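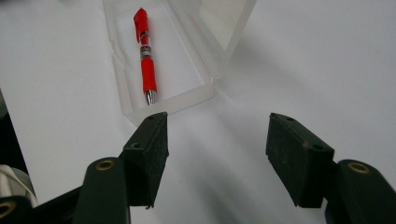
A day at the Oston stationery fair

Last updated March 8, 2026

I had been promising myself a trip to Oston for years, ever since I bought a secondhand notebook with the fair's stamp inside the back cover. It runs over one long weekend every winter in the old grain exchange by the river, and I can now report that it's every bit as good as the people who go every year keep telling you. I came home with ink on both sleeves and a bag so heavy the handle gave up at the station!

Getting there is easy enough. The train takes you to the edge of the center, and then it's a flat walk along the water, past a bakery that opens early and sells a very good poppy seed roll. Tickets were 3 dollars at the door (cash only, so bring small bills). I got in line before opening and still had plenty of people ahead of me, most of them with wheeled shopping bags. I should have taken the hint.

The main hall

The exchange is a lovely building, with a high glass roof and iron galleries running down both sides. The organizers had 300 tables this year, up from last year, and they'd put the paper sellers downstairs and the pens and inks up in the galleries where the light is better. That works well for looking at color and less well for anyone with bad knees, though there is an elevator behind the coat check.

I started with paper. Pitum had the biggest stand, right in the middle, with sample pads on a long counter and a jar of pens so you could try everything before buying. I love this. Nothing tells you about a paper like writing your own grocery list on it. Their heavy cream stock took fountain pen ink without a hint of feathering, and the thin gray airmail paper was so crisp it rattled. I bought two pads of the gray and have since written to everyone I owe a letter.

Across the aisle was a small bindery doing sewn notebooks while you waited. You picked the cover, the thread and the paper, and then stood there and watched somebody fold and stitch it in the time it takes to drink a coffee. Mine is dark green with orange thread. I haven't dared write in it yet.

Upstairs with the pens

The galleries are narrow and by late morning they were packed, but people were patient and nobody minded waiting for a turn at the test sheets. Mok had a whole wall of gel pens sorted by color and tip size, and I spent far too long deciding between two reds that I'm sure look the same to any sensible person. One is a bit more tomato. I got the tomato.

A few tables along, a dealer had brought 600 bottles of ink, each with a swatch card tied around the neck. The browns alone filled a shelf! I went for a smoky violet that dries almost black, and a tiny sample of a teal I already regret not buying in the full size.

Kotov was up there too, with mechanical pencils and lead holders, including old models taken apart on trays so you could see how the clutch works. Their repair bench was the best surprise of the day. I handed over my dad's drafting pencil, which has been jammed since before I could drive, and got it back clean and clicking after lunch. They charged me only for the spring.

Lunch, and the talk

The cafe is in the basement and does soup, bread and one kind of cake. The soup was lentil and very good. Go early or go late, as the line at noon went up the stairs and out past the restrooms.

In the afternoon there was a talk on the history of school pencil cases - wooden ones with sliding lids, tin ones with multiplication tables inside, the zippered kind that always smelled of eraser. The room holds 100 and every seat was taken, with more of us along the back wall. People kept calling out the ones they'd had as kids, and the talk ran well over time.

If you're going

Wear layers, because the hall is chilly downstairs and warm in the galleries. Bring a stiff folder for loose sheets. Do one full lap before you spend anything (I failed at this). The last hour is quieter and some of the paper sellers mark down opened packs, so that's the time to go back for the things you walked past.

They've already said the next one will be in December, to catch the holiday card crowd. I've put in for the day off.

14 comments
Shared 52 times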